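Recoger y ordenar los cubiertos: galería

18/06/2025
3 comentarios · 222 veces compartido

¿Puede ya una máquina recoger la cocina? En una casa cualquiera, todavía no. Doblar toallas sale a ratos, llenar un lavavajillas sale despacio, y los cubiertos siguen siendo de lo más difícil: son finos, brillan y se montan unos sobre otros. Reunimos en esta página dos momentos de la tarea de clasificar cubiertos, que en el proyecto Gimby usamos como medida de lo que falta.

Cada pieza va a su cesta: palillos, cuchara y tenedor tienen ya la suya. El cuchillo de plástico transparente está en la pinza izquierda. Es una pieza incómoda, pues sobre una mesa blanca apenas se distingue.

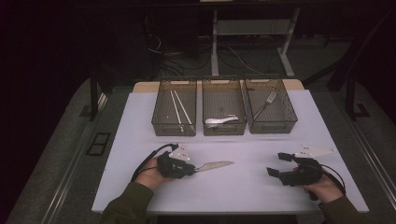 Sioned Landeg no lo ve tan lejano: en un comedor de empresa, con cubiertos siempre iguales y bandejas siempre en el mismo sitio, ella pondría una máquina mañana mismo y dejaría el cajón de casa para más adelante.

Puede que tenga razón en lo del comedor. En noviembre hicimos las cuentas para la cocina de Bretaton, que mueve 2.000 piezas por turno. A mano, una persona las clasifica sin pensar en ello. El sistema que probamos entonces colocó 399 en el mismo tiempo y pidió ayuda cada vez que dos piezas se tocaban.

El tenedor y el cuchillo de sierra, plateados los dos, se cruzan sobre la mesa. Hay que decidir cuál se coge primero y por dónde. 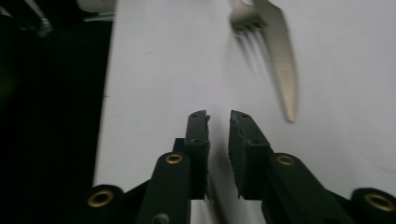 Plekeo · Departamento de Automatización Doméstica

Para separar dos piezas cruzadas, una persona empuja una con el dedo y coge la otra. A una máquina hay que enseñarle ese empujón, que cambia con el peso y con la forma del mango. Hashini Ranasinghe y Harish Bhardwaj preparan ahora la misma tarea con cucharillas de café.

Compartir · Me gusta (2)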